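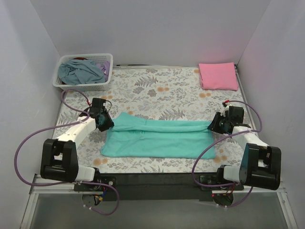

2 min read

Help wanted: laundry and alterations counter, Miltenport shop

July 11, 2019
By Colette Royer

Print this page | E-mail this page

Two openings, both part time, both starting as soon as we find the right people. We're short for the rest of summer and the hotel work is not slowing down.

Job one. Wash and fold, mornings. 6:30 to 11:30, Tuesday through Saturday. Sorting, loading, drying, folding, bagging, tagging. Mostly household orders, plus table linen from two restaurants on Lukáč Street. Standing the whole shift. Bags go up to 40 lbs, you'll lift them onto the scale yourself. There's a cart for the rest.

Job two. Alterations counter, afternoons, noon to 5. Hems, zippers, buttons, the odd lining. You write up the ticket, pin the customer, and do the simple ones yourself. Štěpánka Tóth handles formal wear and anything beaded, so no need to be scared of prom dresses. Must be able to thread and run an industrial straight stitch. If you've only used a home machine, say so, we can talk.

Pay is hourly, every other Friday. Alterations gets a bit more per hour than wash and fold. Rate depends on experience, ask when you call. Uniform shirt provided, wear your own pants and closed shoes. 9 free loads a month for your own wash, after hours only please.

What we need from you:
- reads a care label without having to look up the symbols (or learns them the first week)
- checks pockets. every time
- okay with fragrance and bleach, the back room gets strong
- can make change and be polite to somebody who lost there ticket
- Spanish or Farsi a plus

No experience needed for mornings. Forough Sharifi trains all new folders, first three shifts, paid. She folds shirts one way and one way only and you will too.

You have to be 18 for the pressing machines. 16 and up okay for folding with school papers.

Parking behind the building, or the Cluritside bus stops at the corner. First bus gets in 6:20 so you'd make it.

To apply: stop by the counter any weekday before 4 and ask for an application, or leave a message with Vlastimil Polák at extension 70. Give your name, a number, which job, and what days you can't work. Bring two references if you have them, past boss or teacher is fine, not family. We'll call evryone back either way.

Open till filled. Interviews are short, 15 minutes, plus a sample hem for the afternoon job. Bring your own thimble if you're picky.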